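Metal bins vs. plastic totes for small parts: scratches, noise, sloped sides

Shop Storage and Fixtures > Bins, Racks, Benches

Started by flatbar_ned, 19 November 2018

flatbar_ned
We are replacing the loose-part bins at our packing bench. The current ones are Kulach plastic totes, straight sided, 550 mm on the long side. They work, but the corners collect small parts and the bottoms have gone fuzzy from wear. The fuzz sheds and ends up in the product bags.

I'm looking at steel or stainless bins with sloped walls. Contents are light: wrapped bars, boxed fittings, some blister packs. No liquids, no oil. The bench is 900 mm high and people reach in from one side only.

Questions:
1. Is a bare metal bottom a problem for printed wrappers (scuffing, ink transfer)?
2. How much slope is enough to bring the last few items toward the middle?
3. Does anyone regret going to metal because of noise?

deckle
Number 3 first. Yes. We put in 19 steel bins and the noise complaint came in on the first shift. Thin sheet with a flat bottom is a drum. Stick-on damping sheet on the outside of the bottom took care of most of it. Put it outside, never inside. Adhesive edges lift, and then you have a lip that catches everything.

Scuffing on wrappers has not been an issue here. Film wrappers slide fine. Uncoated paper labels pick up a gray smear if the metal is new and has not been washed. Wash with detergent, rinse, dry, wipe with alcohol, then put them into service.

mill_scale
Disagree on the wash. The gray smear is polishing residue on brushed stainless, and one wash does not remove it. We did three and still had marks on white cartons for a week or so. If you ship white cartons, line the bin or stay with plastic.

Also, before anyone spends money: fuzz on plastic bottoms comes from dragging things with sharp edges. Boxed fittings with staples? Change the boxes and the totes last for years.

flatbar_ned
No staples. Tuck-flap cartons, but the flaps have hard corners. The fuzz is worst where the scoop goes in, so the scoop is probably the cause.

quarter_turn
Then the scoop will scratch the metal bins too. Scratches in metal don't shed, which is the point, but people who want a clean-looking bin will be disappointed inside a month.

On slope: a lot of catalog bins advertise "tapered" walls, and the taper is only there so they nest for shipping. Two or three degrees does nothing for you. You want a visible slope, and you lose floor area for it. A bin that measures 550 at the rim can end up well short of that at the bottom. Check the bottom dimension before ordering. Aerts lists rim size only, and you have to ask for the other one.
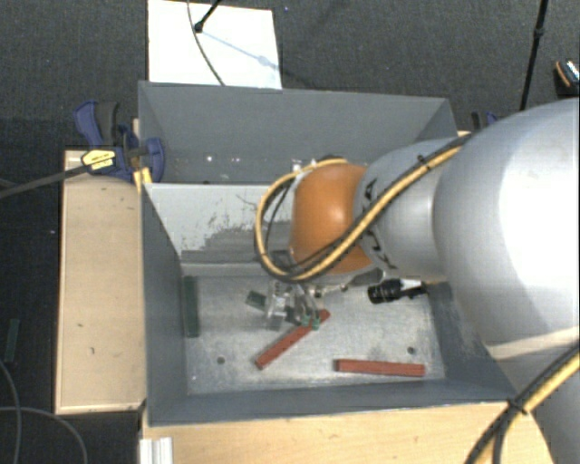 deckle
Bottom finish gets less attention than wall angle in most of these threads, and I think it matters more with light items. Brushed sheet has a direction to it. Run the grain the long way and parts pushed along it move easily, while parts pushed across it drag a little. You see what use does in the front bin in the picture: scratches, pale streaks and scuffs all over the bare bottom, and the red bar lying diagonally across it. Marks like that are cosmetic. I would not reject a bin for them, and I would not pay extra for a polished bottom either, as a mirror finish only makes every line stand out.

mill_scale
Cosmetic until someone has to see a part in it. Bare gray metal under strip lights gives glare, and gray or silver fittings disappear. A red bar is the easy case. Try it with zinc-plated brackets and see how many get left in the corner at the end of the shift.

deckle
Fair, but that is a lighting problem. Move the light so it comes from the side the operator stands on. We also had one bin bead blasted to a matte surface and the glare was gone. It cost more than the bin did, so that was the only one.

tapeworm70
Matte finish holds dirt. We tested it against brushed with the same contents for a quarter and the blasted bins needed washing twice as often. Brushed is the compromise. The only thing I'd add is that the surface between or under the bins matters as well. If the bins sit on carpet or anything woven, small items that miss the bin are slow to find and metal chips work down into the weave. Put them on a hard top or a flat mat you can lift and shake.

quarter_turn
Carpet has one advantage, which is that it deadens the bins. Set a steel bin on carpet tile and on a bare steel bench and listen to the difference.

tapeworm70
I'd take the damping sheet and a surface I can sweep.

flatbar_ned
The bench top is laminate. I can put 3 mm rubber under the bins.

Two more things. The layout will be one bin directly behind the other, pick from the front, restock to the rear. Does a shared rim between the two cause trouble? And is there a reason to prefer rolled rims over folded?

quarter_turn
Leave no gap or leave a big one. A 10 mm gap is a parts trap. Either clamp the rims together with a cap strip over the joint, or leave enough room to get a hand in. We bent our cap strips from scrap.

Rolled rim for anything people lean on. A folded hem is fine if it is closed properly. If it is open it will cut sleeves and collect crumbs of carton.

mill_scale
Front and back is the wrong way around for restocking. The person filling the rear bin reaches over the front one, and anything dropped lands in the pick bin. Mixed parts, wrong count, returned order. Put them side by side.

deckle
Not if you fill from the far side of the bench. He said people reach in from one side only, which leaves the other side for restock.

mill_scale
He said they reach in from one side. He did not say the other side was accessible. My bench is against a wall, and so are most I have seen.

flatbar_ned
Mine is accessible from behind. There is an aisle 632 mm wide. Tight, but a person with a carton gets through.

mill_scale
Then front and back works. I withdraw it. Measure that aisle with the carton in hand, though. Ours passed on paper and the cartons hit the upright every time.

lowgauge
Coming at this from purchasing. We got quotes for a similar job in January. Tokine was the only supplier offering a sloped bin with a bottom dimension printed on the sheet. Wultance would make to drawing, minimum order 70. Lead times were close enough not to matter. Neither supplied damping as standard.

Ask for the gauge. Two bins that look identical in the catalog can be 0.8 mm and 1.2 mm. The thin one dents at the corners when it gets dropped, then it rocks on the bench, and you have your noise back.

flatbar_ned
Useful. I don't need 70. I'll ask Tokine for two samples, washed and unwashed, and run white cartons through both.

On the last few items: do people fish them out by hand, or tip the bin?

quarter_turn
By hand. Tipping a metal bin is how you dent it. With a decent slope they end up on the flat and there is nothing to fish for except long thin things, which lie wherever they like.

tapeworm70
Long thin items also bridge. If you carry bars and fittings in the same bin, the bars prop on the slope and the fittings go under them. Separate bins.

flatbar_ned
They are separate. Bars in one pair, fittings in the other. Samples requested, will post the carton results.

mill_scale
Post the number of washes too.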